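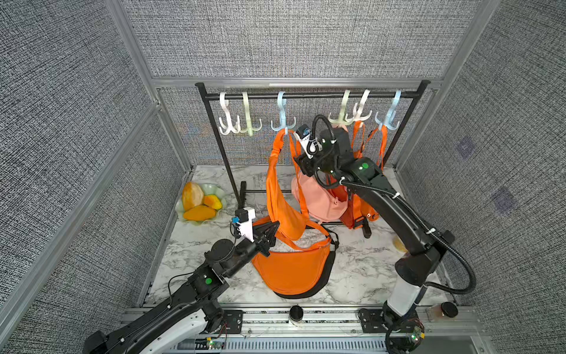

Is a robot open day any use to someone who only wants tips for the hall cupboard?

Go if you have a free morning and a problem with bags, coats or cables. You'll see very little you could buy, but a fair bit about hooks, straps and where to put things down, and all of that works with ordinary hands.

Bags, hooks and two robot arms: tips from the Skovis open day
Posted Monday, May 6, 2019

Quick one this week, typed up from notes on the back of a parking ticket (paid, thank you). Skovis opened their workshop in Pirihi on Saturday and I went for the bag demonstration. Two black arms, a clothes rack, plastic hooks, bags on the floor. Stayed three hours. Meant to stay one.

Getting there first, as people always ask. Bus 733 stops at the end of the road, Unit 31 is round the back past the tile place. Parking is poor. Tea is free, biscuits gone by eleven.

The hanging rack

The rack is a plain one. Thin black posts, a bar across the top, another down at floor level joining the feet. That bottom bar is the bit I'd look for if you're buying. My old rack had none and the legs crept apart every winter when the big coats went on.

On the top bar, six plastic hooks of the sort that loop over and splay out into several prongs at the bottom. White, mint green, light blue. I had always thought of these as scarf hooks. For bags they are much better than a single hook, the strap has more than one place to sit and you can separate the two shoulder straps of a backpack instead of bunching them.

Tips from that:

Leave a hook or two empty. I fill every one at home and then wonder why I can't get anything off without bringing its neighbour down. The arms need room to get in. So do you with shopping in the other hand.

Colours help. Lachlan Hinds was doing the talking at this stand and he said the hook colours were simply what came in the pack, but I've stolen the idea anyway. One colour per person. Green for swimming, blue for school, white for the bag that goes to the tip. Works so far. It's only been two days.

Loop goes over the bar, closed bit at the top. An open hook jumps off when you tug a strap upwards. Swapped three of mine already.

Straps, straps, straps

Most of the morning was straps. I hadn't expected to be so interested. A long crossbody strap is a nuisance for a gripper for the same reasons it's a nuisance in a hallway: it goes where it likes, it catches on the next thing along, and it hides underneath the bag just when you want hold of it.

What they do is get hold of the strap near the middle, lift, let the bag swing itself down, then take the loop over to the prongs. I watched it go right and I watched it go wrong. When it went wrong it was nearly always a strap picked up too close to the bag. Loop too small, nothing to put over the hook.

Tried it at home with my own bag. Same thing! Hold it in the middle of the strap and it goes on first time. Hold it near the buckle and you're fishing.

Other strap notes, in no order:

Shorten it before you hang it. A long strap on a low hook means the bag ends up on the floor anyway and gets kicked.

Twist out first. Run it through your fingers once from end to end. Takes no time.

Lay a bag down with its strap out to one side, not tucked under. You'll find it in the dark.

Dangling buckle ends want tucking back through something. A hair elastic will do. A proper strap keeper is better, and cheap from any sewing shop.

Backpacks: use both shoulder straps if you've the prongs for it. Or the little loop at the top, if it's stitched properly. Give it a hard pull before you trust it with library books.

How high to hang things

Asked Lachlan what height he would put a rail for children. He said he builds robots and had no idea, fair enough. A woman behind me said around 110 cm and she had four of them, so that's what I've written down. Check against your own children. The bottom of the bag should clear the floor with shoes underneath it, and if it doesn't, shorten the strap and not the rail.

Soft bags on the floor

Some bags will stand up on their own and some will not. If a backpack is soft but has a decent flat bottom and rounded pockets at the front, it'll sit quite happily against a wall. The crescent-shaped kind never will. Hang those. I've been propping mine against the skirting board for a year like a fool.

If you want a slouchy one to keep its shape in between, put a rolled towel inside. Not newspaper, it comes off on pale linings. Ask me how I know.

What to do about a busy background

The walls round the arms are covered in a speckled grey fabric, woven, very busy. Put me in mind of a bus seat. I asked whether that was a design choice and got a long answer I didn't catch half of, there was a compressor going. But I stood there thinking what a good pattern for a hallway. Marks would hardly show. My plain cream wall behind the coats shows every wet sleeve from about October. Fabric panel on battens, staple gun, afternoon job. Wipe-clean vinyl if you have dogs.

The floor is white with a grey marble pattern. Pretty. Orange bag on a pale floor, you can spot it from the door. I'd think about that if you're the sort who loses a black bag on a black mat every single morning.

Cable tidying (the best bit)

Went round to look at the arms side on. Thin cable running up along one of them, a ribbed hose looped along the other. Merle Dunstan, who looks after the wiring, let me ask far too many questions. Her rules, more or less as she gave them:

Leave slack at anything that bends. Tight looks neat and then it breaks at the joint. Goes for standard lamps, the hoover, the flex on the iron.

Fix the cable to the part that doesn't move, then a loop, then fix it to the part that does.

Ribbed sleeving for anything that gets dragged about. She buys hers in long rolls from Udico and cuts it with ordinary scissors. I've got some behind the telly now, the split kind so you can push the leads in afterwards. Measure the run and add a bit, mine came up short by a hand's width and I had to join it with tape.

Velcro ties and not plastic ones unless you are certain. You are never certain.

Label both ends. Masking tape is fine. Biro fades so use a marker.

Bolt to rails

The arms are bolted down onto aluminium rail along the front, the extruded kind that often lets you slide a fixing along before you tighten it. Merle says you can get short lengths for home workshops and it's wonderful for a bench, vice here one day and there the next. You need the right nuts that drop into the slot. Buy more than you think, they roll under things.

I've seen a lighter version in the Skorkholm shelving range, which I'd walked past a hundred times without knowing what the groove was for. It's for hooks! Same plan as the bench, slide, tighten, done. Don't hang anything heavy from the middle of a long piece.

Fruit

There's a bowl of mangoes in the corner of the cell, in a pale green bowl with a wavy rim. It got me thinking about mine, so. Mangoes ripen on the side, out of the fridge, and go in the fridge once they give a little at the stalk end. Wide bowl, one layer if you can, turn them over now and again. Colour is no guide at all, some are ready green and some blush red and stay hard as wood. Smell the stalk. Keep them away from the bananas unless you're in a hurry.

And keep the fruit bowl out of the way of where bags get slung down. We had a pear incident in the hall once. The lining never recoverd.

Things to ask if you go

Ask to see it do the job slowly. They'll turn it down if you ask nicely and you learn a lot more.

Ask what it drops. Much better answers than asking what it can do. Lachlan had a long list, top of it was anything slippery with a thin strap.

Ask if you can have a go at the hanging yourself, on the spare rack by the door. I was slower than I'd like to admit.

Take a bag you don't mind lending. They like a new one to try. Mine came back with the strap neater than it went in.

Stand to the side and not straight in front, you see the fingers better from there. Keep your own bag strap over your shoulder and out of the aisle — two people tripped while I was there, one of them me.

Wear a jumper. Big doors, open all morning.

What I've changed at home since Saturday

Hooks swapped for the pronged ones. Two left empty on purpose, already under threat from my son's PE kit.

Crescent bag off the floor.

Iron flex re-done with a proper loop.

Floor bar for the old rack, made from a broom handle and two pipe clips. Ugly but it doesn't creep. Paint it black and it'll pass. If your posts are round, put a strip of bicycle inner tube under the clip or it slides down, took me two goes to work that out.

Still to do: fabric panel. Need to price the battens. If anyone has used speckled upholstery fabric in a narow hallway let me know how it's worn, and whether you glued or stapled.

Next open day is later in May I think, the date was on a board and I didn't write it down. Ring Skovis before you set off, and take your own biscuits.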